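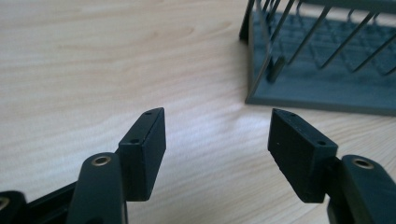 Wevatach – progress report to the Keston Fund, second period, through May

Quick version first as we're in the edit most of the day. Picture is locked on reels one to three. Reel four is close. Sound is behind. Budget is fine apart from music, see below.

Shooting

Main shoot in Branport wrapped on schedule. We still owe 2 pickup days: the ferry ticket office and the night walk back from the dance. Both were on the original list and got rained out. Lead actress is on another job until June, so the pickups sit after that. Crew for those days will be small. Camera, sound, one makeup, one runner. No new locations.

The dance hall scene was the one we worried about in the last report. It went well. We asked for 100 extras and the hall was full by 7 a.m., most of them in their own clothes as requested. Wardrobe only had to fix shoes.

Edit

First assembly was far too long, which we expected. The whole cousin subplot is now down to one scene at the kitchen table and a phone call. The writer has seen it and is OK with it. The director wants to keep the long opening shot of the harbor. The editor doesn't. Leaving it in for the test screening and we'll see what people say.

Reel four problem is the ending. As scripted, the brother leaves on the morning boat and we stay on the mother. In the cut it reads like he's dead. Several people said so after the office viewing. Trying a version with the radio line moved up, no reshoot needed if that works. If it doesn't, we add one shot to the pickup days.

Sound and music

Kettunen Sound took delivery of reels one and two. They found wind on a lot of the harbor dialog, more than we hoped. ADR session booked for the two leads, the smaller parts can be done the same week. Dialect coach will sit in – the accent slipped badly in the first rough we recorded ourselves.

Music: the dance band song we wanted for the credits is out of reach. The publisher's price was for all media, and they won't split it. Composer is writing a replacement in the same style, demo is good. This puts music slightly over its line, and we'd like to move the money from unused travel. Please confirm by email, we dont need a call.

Audience work

Town screening of the teaser in Branport was free and open to all. Across the whole run we logged 1,507 visitors, counted at the door. Lots of questions about when the full film will play there. We've said autumn and no more than that. The local paper ran a piece with two stills and a short interview with the director.

The school workshops are done. Students wrote and acted short scenes, teachers want it again next year. Not in this grant, just noting it.

Still open

– your OK on the music transfer
– logo files for end credits, the ones we have are too small for cinema
– wording of the fund credit, front or end or both
– poster: lead actress approved, her agent has'nt replied about name order

Next period

Pickups, ADR, test screening, then lock. Grade starts once reel four is settled. Mix at Kettunen after that. Festival cut goes out as soon as the mix is done, no subtitles yet on the screener except English.

Cost sheet is in the shared folder, same place as last time. Receipts for the wrap week are being scanned now and will be there before the next payment request.

Recent reports

Wevatach: first period report
Wevatach: revised shooting schedule
Branport school workshops: short summary
Wevatach: script development, closing report
Keston Fund: reporting dates and forms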